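About Us

Hudier began in a spare bedroom, on top of a bed, with far too many hats.

We had moved house that January and were down to the last few boxes, the ones marked "bits" that everyone has and that get carried from one home to the next without being opened. Out came the sun hats, the church hats, a couple of felt ones that had been sat on, and a whole family of winter caps squashed flat under a lamp base. We spread them over the bedspread so we could see what we had, and we were still there at eleven at night, turning them over, pushing the crowns back out and remembering where each one had been worn. A few weeks later a neighbor asked if we would come and help with hers. Then her sister asked. That's really how it all started!

These days we're a small home tidying and clothing care service, based in Urnau and working in the towns around it. We look after the soft things in a house: hats, scarves, gloves, handbags, bedding, the dressing-up box, the drawer of belts. We sort them with you, clean and mend what can be cleaned and mended, and put them away in a manner you'll be able to keep up after we've gone home. Last year we visited 213 homes, and the year before that it was 239 (we took most of the summer off last year, and we don't regret it one bit).

What a visit is like

People often worry about the mess before we come, and we'd like to put that worry to rest. Please don't tidy up for us. We need to see where things land on a normal morning, because that tells us more than any questionnaire could. If the hats live on the newel post, then that's where they want to live, and we may well end up putting a proper row of hooks beside it.

We nearly always start on the bed. A made bed is the best sorting table in any home - it's wide, it's soft, it's at a kind height for your back, and since you'll want to sleep in it that night it gives the whole day a finishing time. We lay the bedspread smooth and bring things over one at a time. Dark pieces are much easier to look over on a pale cover, where a loose thread or a bit of lint shows up straight away, and we've had some lovely backgrounds to work on over the years, from grandmother's chenille to cartoon dinosaurs. 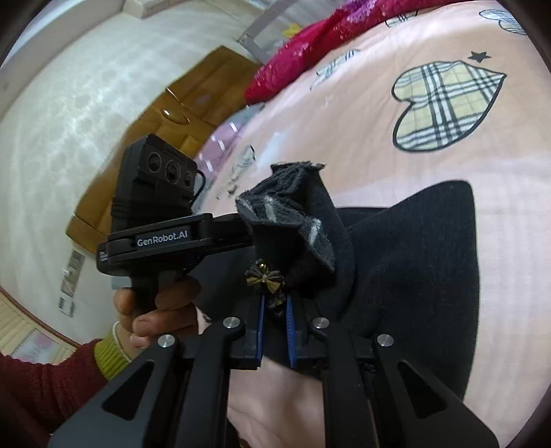 Each piece gets picked up, opened out and looked at inside as well as outside. The inside is where a hat tells you how it has been treated. Linings fray long before the outer fabric does, and a frayed lining is no reason at all to throw a hat away. A new band or a few rows of small stitches will often see it through many more winters. We check the trimmings too, the bows and beads and buttons, and give each one the gentlest little tug to find out whether the thread behind it still holds. Anything wobbly goes into the mending basket with a safety pin and a paper tag.

Then comes the shaping. Soft brims get eased flat with the fingers, and crumpled crowns are filled with plain tissue and left to rest. We don't use steam on a first visit unless you ask us to, and never on anything with glued trim. Please be patient with a hat that has spent years in the bottom of a closet! It may want a few days on a shelf before it remembers what it used to look like.

How we put things away

Our own storage boxes are called Uzor. They're shallow and have a lift-off lid, and each one holds 4 soft hats side by side without anybody's brim getting bent. We had them made up after trying just about every box in the stores and finding them all a bit too deep, so that things got stacked, and the poor hat at the bottom was a pancake by spring. You're under no obligation to buy any. Plenty of our customers use shoe boxes and tissue paper and get on very well.

We do sort by season and by who wears what, and we like children to have a say in where their own things go. A six-year-old who has chosen the shelf for her best hat will usually put it back there, at least most of the time.

The workroom

Mending is done in our workroom on the ground floor of the old Vetoteck building, which has big north windows and a kettle that is hardly ever off. There are more than 600 reels of thread on the back wall, and yes, we still sometimes have to go out and buy another black. Small repairs are normally ready in two weeks. In the run-up to the holidays it takes longer, and we'd ask you to get your party things to us by the end of October if you possibly can.

You're welcome to drop in between ten in the morning and three in the afternoon. Bring the hat, bring the bag it came in if you still have it, and bring any beads or bits that have fallen off, even if you're not sure what they belong to. We keep a saucer for those, and a surprising number of them find their way home.

If you'd like us to come to you, give us a call or fill in the form on the Visits page and tell us a little about the room. We'll ring you back for a chat, and we'll ask what size the bed is.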